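Cookies help this site remember your saved games and settings. Accept all / Manage choices

Setting up your first company in Latau
Posted 24th January by the Latau guide team

Section 4: From a blank map to your first sale

Welcome back, and well done for getting through the account pages, which I know are a bit of a slog. In this section we'll found a company, choose a town, borrow a little money and get something on the shelves. Take your time over it. The clock stays paused until you press Start trading, so you can make a pot of tea halfway through and come back to find everything just as you left it.

1. From the main menu choose New company, then Guided start. There is a Free start as well, and plenty of our older players swear by it, but it hides the cash forecast and I'd leave it for your second game.

2. Type a company name. It can be changed later from the Office screen, though the change costs a small fee and your regular customers take a little while to get used to it (they really do, the loyalty bar dips!).

3. Pick your home town. Plelardale is the one we suggest for beginners – rents are low, the port is close by and the townspeople will buy almost anything sensible. Ccori is prettier and much richer, but the shop leases there will swallow a new company whole.

4. Open the Bank tab and take the starter loan. The amount offered is 2807 crowns, and you can accept less by dragging the slider to the left. Repayments begin in August on the game calendar.

Note: the loan offer disappears once you have signed a lease, so please do step 4 before step 5. We get a good many letters on this point.

5. Go to Property, choose a shop with 2 counters and click Sign lease. Larger shops look tempting, but each counter needs a paid assistant whether or not there are customers standing at it.

6. Open Suppliers and choose Proltex. They sell plain cloth in small lots and don't ask for a deposit. Order 4 lots to begin with, and tick Repeat order only when you've watched a full month of sales go by.

7. Set your price. The suggested figure sits in grey beside the box, and you are free to ignore it. I like to start a shade above and come down if the shop is quiet, which feels kinder on the nerves than putting prices up on people.

8. Press Start trading. The first delivery takes around 19 game days, so don't be alarmed by an empty stockroom and a falling bank balance. Use the fast-forward arrows if you get impatient.

Caution: if the balance goes below zero for a full game month, the bank takes over the company and the game ends. Save before any large order. Autosave keeps a single file and will happily write over your last good position.

Caution: selling the lease does not cancel a repeat order. Cancel it first, from the Suppliers screen, or the cloth will carry on arriving and you will carry on paying for it.

When your first month is over, a summary sheet opens by itself. Have a look at the line marked Wages before anything else, then close the sheet and carry on to Section 5, where we hire a manager and talk through wages and holidays. 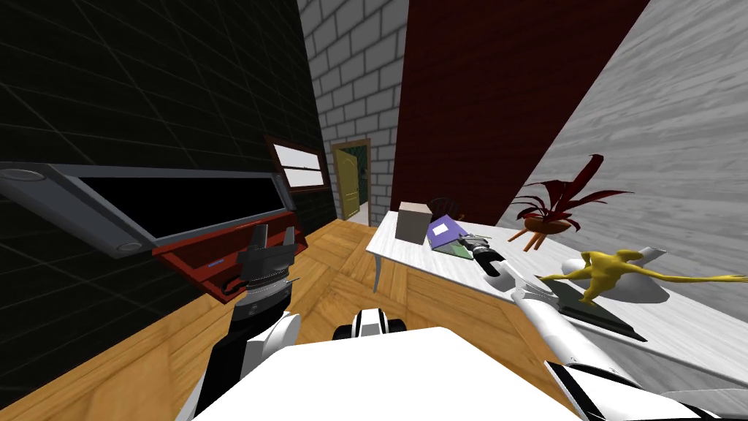 Can I pay the starter loan back early?

Open the Bank tab, select the loan and choose Repay in full; there is no charge for settling early, and the remaining interest is removed straight away.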